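Saturday floor reset, the Birkett room

14/05/2022

Quick one today because I have to be out the door soon and my hands still smell like orange cleaner.

So. The shared room at Birkett. If you've been reading since February you know the one, desks on one side, "lounge" on the other, and the lounge is a TV cabinet and whatever got dropped near it. I wrote then that I'd do a floor reset every week. I have done it maybe four times. Today was a real one, people in and working, stuff all over the carpet, and I wanted it finished before lunch.

Rules I use, same as ever, for anyone new:

Floor first. Always floor first. Don't touch the desks, don't touch the shelves, don't open a drawer. The second you open a drawer you are reading old receipts and it's 3 pm.

Bring the bin to the trash. I used to do it the other way, walk every cup across the room to the bin by the door, and it is so slow. Now the bin travels. Park it next to the worst patch, fill, move on.

Paper bags are not trash until you look in them. I lost a perfectly good charging cable that way. Also half a bagel, but that one was no loss.

Drinks get the shake test. If there's anything left in the can it goes to the sink before it goes anywhere near a liner. I skipped this once and had a line of cola across the carpet all the way to the elevator. It took me a whole evening and most of a bottle of the Jiline spray and there's still a shadow if you know where to stand.

Tissues last, they're light, and they sit on top and don't get soaked.

That's the system. It's not a system. It's just the order I do it in.

The lounge end is always the worst bit. People eat there standing up or perched on the stools and things land on the floor on the way to the bin. Takeout cups mostly. The red and white ones from the tea place, I swear they breed. And tissues, tissues, tissues, it's allergy season and I get it.

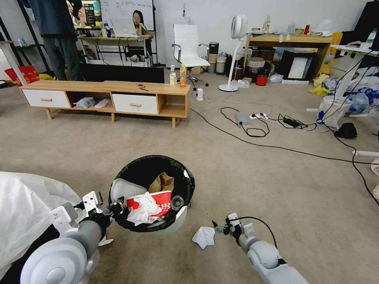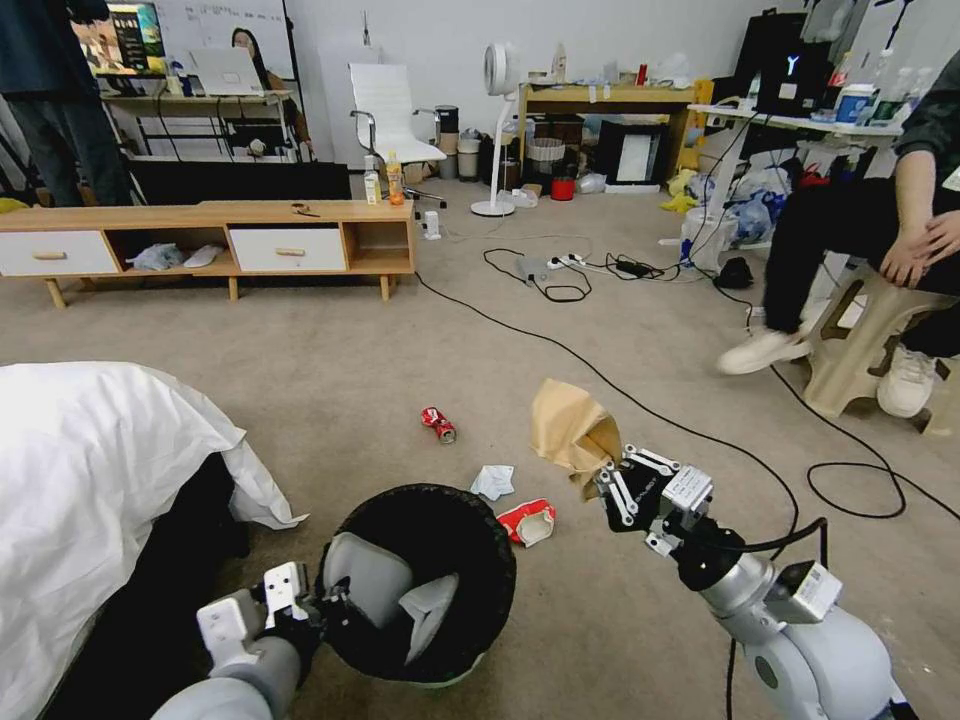
Cups, tissues and paper bags, and the TV cabinet with its two white drawers in both.

I love that cabinet by the way. Low, light wood, little tapered legs so you can get a broom under it. That last part is the whole reason I fought for it. The old one sat flat on the ground and when we finally moved it there was a strip of gray fluff behind it you could have knitted with. The legs on this one mean I can see what's under there from across the room, which is good and also a bit of a curse.

The open part in the middle is my problem now. It fills up with plastic bags. You know how it goes, someone saves one because it's a good bag, then there's two, then it's a bag full of bags. I've asked for a limit. I think six is generous. I'm going to get one of those tube holders from Amport, I had one in my last apartment and it was ugly but it worked, you stuff them in the top and pull them out of the bottom.

And the top of it! It's meant to be clear. It's meant to hold a remote and maybe hand sanitizer. It's a landing strip. I put a thing down, you put a thing down, by Friday we're all putting things down. I tried a tray for a while and the tray just made it look like we meant to do it.

Liners, since two of you emailed. I changed brands. The Wulorex ones I was raving about in the winter are fine for paper, really they are, but they're a little short for a round bin and they slide in when you drop something heavy on them. Then you're fishing. So now I buy whatever is long enough to fold a good few inches over the rim. Black, gray, don't care about the color anymore. I did a bulk order, 320 bags, which sounded insane and will probably be gone by Christmas. My storage shelf is not speaking to me.

A trick that does help: leave three or four spare liners flat in the bottom of the bin under the one you're using. Pull out the full one, the next is right there. I know everybody on the internet has already told you this. I only started doing it last month and I'm annoyed at myself.

Carpet. Ok. Once the trash is up I vacuum in two directions, long way then across. Short pile so it doesn't need much. What takes the time is the cables. There are always cables, they run out to the power strip and you can't vacuum over them and you can't really unplug them when people are in the middle of work. I lift with one hand and push with the other. It's a look. I priced those rubber floor covers and stopped reading at the total. Might just do velcro ties and tape along the wall side and see how long that lasts.

Plug adapters too. They're small, they're white, they live on the floor for some reason, and I have stepped on one in socks. Once. I pick those up before the vacuum comes out now and put them in the left drawer. If you are missing an adapter, it's in the left drawer. Please come and get it, there's a family of them in there.

What I didn't get to:

The table by the back wall. Bottles on top, more stuff under it, and I really can't tell which of it is wanted. I'm going to put sticky notes on things and anything still wearing a note in two weeks goes. Did this in the kitchen and it worked great exept for one mug, sorry again about the mug.

The whiteboard. I'd like to wipe it but I am scared to. There's faint writing on it that could be nothing or could be someone's entire quarter.

The recycling question. I know, I know. Half of what goes in that bin should be in a different bin. The cans for sure. We had a can box and it turned into a general box in a week, so I need something with a small round hole in the lid, so only a can fits. If anyone's found one that isn't huge, tell me in the comments. Budget is not big. Small.

Somebody asked last time how long this takes and whether it's worth it if it's a mess again by Tuesday. It took me one podcast and a bit of the next. And yes, for me it is. I think better when I can see carpet. I don't need it perfect, I don't need the desks done, I like to be able to walk from the door to the fan without doing a little dance. If it's trashed again on Tuesday then I had a couple of nice days. I make my bed too and I get back in it every night.

Also it's catching, a bit. When the floor's clear people seem to drop less on it. Once there's one cup down there, suddenly it's ok for there to be five. I have no science on this. I have a lot of cups.

Things I'm buying this week, mostly so I don't forget:

bag holder tube
velcro ties, the thin kind
a can bin with a sensible lid (help)
more tissues, because if they're going to end up on the floor anyway they can at least be the soft ones
sticky notes

Things I'm not buying: another tray.

Next post is the fridge, which I've been putting off, and there's a jar in there I'm not ready to talk about. If I get brave it'll be up before the end of the month. I have before pictures already and they're bad.

Ok I'm late, bag's tied, taking it down on my way out. Comments are open again, the spam thing is fixed I think, 422 of them deleted by hand while I ate cereal. If yours got eaten please post it agian.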